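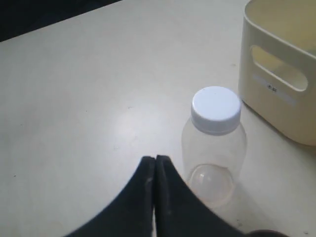
Ticket 810: Tidy-up job fails on clear bottles
Site: Findwood test kitchen
Product: Geltedo arm, two-finger gripper
Opened by: Isamu Noguchi
Status: Open, waiting on Halász

Fault as reported
The job is "clear the table into the bin". Mugs, sponges and boxed goods are fine. With small clear plastic bottles the fingers close short of the body and the arm carries on to the bin holding nothing. The log still says "item placed".

5 December 2024, first look
Ran the job 25 times with an empty bottle, white screw cap, standing upright next to the cream bin. Nine good picks. On the rest the gripper closed to the left of the bottle. The cap is found every time. The body isn't, as the table shows straight through it. There is also a bright patch of glare on the table that the software sometimes marks as an object.

Tried
- Wiped the table. No change.
- Turned the overhead light down. Glare no longer marked, picks no better.
- Put a paper sleeve round the bottle. Picked up every time.
- Moved the bin further back. No change.

Reply from Halász
Please set the grip point from the cap and drop it 25 mm. Also turn on the finger gap check, setting 189, so a fully closed gripper counts as a miss.

Result
Gap check works and the log now reports misses properly. Grip point is better on this bottle but wrong on taller ones, which get knocked over.

Note for Flosgate, who asked if the arm can be left to clear up after lunch: not yet. It can do the mugs. Someone still has to do the bottles - a minute's work by hand. November's update was meant to cover clear plastic and I can't see that it did.

Next: send Halász the failed runs and ask for a grip height per bottle type. Leave the gap check on.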